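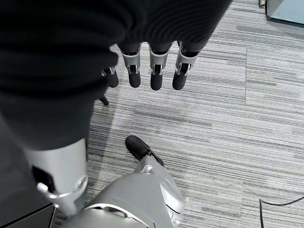
洗手台上的东西为什么这样放

最后更新:1月 文:Sena Quaye 审读:Gilles Collet

早上七点半。刷牙,洗脸,擦手,跑。毛巾团成一团,牙膏躺在水池边上,盖子不知道滚哪去了。你家是不是也这样?

这一篇讲洗手台。杯子、牙刷、牙膏、毛巾、水池、水龙头,天天见,每一样后面都有点小科学。读完去自己家洗手台看一圈,顺手收拾了。大概就是这么个意思。

先讲杯子

刷牙杯一般是个圆筒。圆的好洗,手指伸进去转一圈,没有角落藏脏东西。方杯子也有,四个角里容易积一层白白的东西,那是牙膏沫和水里的矿物质干了以后剩下的。

杯子还有第二份工作:当架子。牙刷往里一插,头朝上,柄朝下。刷毛露在空气里,水往下流,流到杯底。所以杯底常常有一小汪水。这小汪水要倒掉!放几天会滑溜溜的,那层滑东西叫生物膜,是很多很多细菌挤在一块儿住,还自己造了一层黏黏的“被子”盖着。一根手指摸一下就知道有没有。摸完洗手。

牙刷头挨着牙刷头好不好?不太好。全家的牙刷挤一个杯子的话,让刷头朝不同方向歪着,或者一人一个杯子。

牙膏管里面发生了什么

牙膏是一种挺奇怪的东西。你不碰它,它不流,挤在牙刷上也能站住一小条。你一捏,它就流了。科学家把这类东西叫“屈服应力流体”,名字好长,记不住没关系。意思就是:力气不够大它当自己是固体,力气够了它才肯流。番茄酱也是这样的脾气,蛋黄酱也是。

管子一头是封死的,压得平平扁扁,另一头是盖子。工厂里是从哪头灌的呢?从平的那头。先把盖子拧好,管子倒过来,屁股敞着,灌满,再把屁股压紧封上。第一次听说的时候我也愣了一下。

从尾巴开始挤,别从中间捏。从中间捏,牙膏两头跑,尾巴那边剩一大截。快用完的时候把管子盖子朝下立着,牙膏自己慢慢往下坐,下次好挤。慢,要等,一晚上差不多。

一次用多少?小小孩一粒米那么大,三岁以上一颗豌豆那么大。广告里那种一长条带小尾巴的,太多啦。吐掉,别咽。

毛巾为什么能喝水
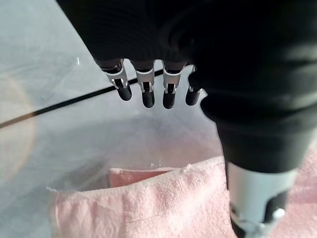

拿一条旧毛巾,凑近看,上面全是小线圈,一个挨一个。每个线圈都是棉线做的,棉线又是很细很细的纤维拧起来的,纤维和纤维之间有缝。水碰到缝就自己往里钻,不用你推,这叫毛细现象。塑料就没有这些缝。图里那块浅灰色的台面上好像盖着一大张透明塑料膜,有浅浅的皱,还有点反光,要是往这样的膜上滴一滴水,水就鼓成一个小圆包趴在那儿,进不去。同样一滴水滴到毛巾上呢,一眨眼没了。想试的话两样并排放,滴管一人一支,别抢。

线圈越多,能碰到水的地方就越多。一条普通擦手毛巾上的线圈远远不止1000个,Ah-rin Ha 数过,数到1000的时候才数完一个小角,她就去吃饭了。

新毛巾有时候反倒不吸水,水珠在上面滚。那是出厂的时候纤维外面裹了一层柔软剂。洗两三遍就好了。

毛巾怎么叠

不难。平铺,对折,再对折,手掌从中间往两边抹一下。要挂起来的话对折一次就够,叠太厚里面干不了,会有一股酸味。那股味也是细菌弄出来的,它们在又潮又暖的布里吃皮屑和汗,吃完放出臭臭的东西。晒,或者换。

角对不齐怎么办。用两只手各捏一个角,提起来抖一下,再放下去。还是对不齐就算了,能放进柜子就行。

衣服也一样道理,带竖条纹路的那种针织布(就是罗纹,袖口和领口常见的)特别爱往两边伸,先顺着纹路捋平再折。罗纹为什么能拉长?一条凸一条凹,像手风琴,拉开的时候凹进去的部分就展平了。松手它又缩回来。

再看水池

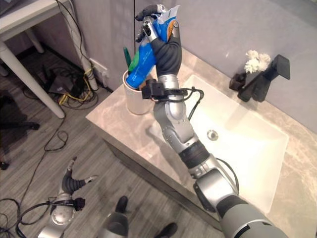

洗手台一角:蓝色牙膏盖子朝下,白杯子里有绿柄牙刷,旁边是白色水池。

水池的边是斜的,滑滑的坡。水滑下去,沫子也滑下去,都往排水口走。排水口在池子最低的地方,如果不是最低,水就会留一摊。

排水口下面的管子拐了一个弯,像躺着的字母S或者字母P。弯里面永远存着一点水。这点水是个门卫,把下水道的臭气堵在下面。很久没人用的水池会臭,就是因为弯里的水干了,倒一杯水进去,好了。小东西掉进排水口也经常卡在这个弯里,戒指、发卡、牙膏盖子……先关水!然后叫大人。

黑色的水龙头也好,亮闪闪的水龙头也好,里面差不多。把手一抬,里面两块很光滑的陶瓷片错开,孔对上孔,水就过来了。一压,孔错开了,水停。陶瓷片非常硬,能用很多很多年。把手往左往右,是在调热水和冷水各放多少。

石头台面上的花纹呢?大理石本来是石灰岩,埋在很深的地下,又热又压,慢慢变的。里面混进去别的矿物,就出来一道一道灰的、褐的纹。大理石怕酸,柠檬汁、醋滴上去要快点擦,不然会留一个不亮的印子。牙膏沫也擦掉吧,干了不好弄。也有人造的台面做成大理石的样子,光看不一定分得出来。

台子上还可以摆花。真花要喝水,浴室潮,有的花喜欢,有的花闷坏了。假花不用管,就是落灰,花瓣皱皱的那种最会藏灰,用干的软刷子扫一扫,吹风机开冷风也行。

自己动手:6步收洗手台

Tsegereda Asfaw 老师班上用的就是这个顺序,她们班在 Finthorpe 活动室试过,最快的一组54秒。你不用那么快。

1. 台子上的东西全拿下来,放到一块干布上。
2. 擦台面。从里往外。
3. 杯子倒水,冲洗,甩两下。
4. 牙膏盖好,盖子朝下立进杯子里。
5. 牙刷插回去,刷头朝上。
6. 换一条干毛巾。用过的挂开,别团着。

玻璃瓶和玻璃杯请大人来拿。地上有水先擦地,很滑的。

几个小朋友寄来的问题

牙刷多久换?三个月左右,毛炸开了就早点换。
牙刷要不要套个盖子?在家不用,闷在里面干得漫。出门装包里再套。
杯子能不能放洗碗机?看杯底有没有标,没标问大人。
牙膏上的彩色条纹是怎么进去的?好问题!下一期 Da-eun Byun 写,要画图,现在还没画完。

词语小口袋

毛细现象:水自己钻进细缝里。
生物膜:细菌的黏黏小房子。
罗纹:一条高一条低的针织纹。
存水弯:水池底下那个拐弯的管子。

相关文章
牙膏里的条纹(即将上线)
肥皂泡为什么是圆的
Clellmont 的自来水从哪里来
袜子分家记:怎么给袜子配对
镜子上的雾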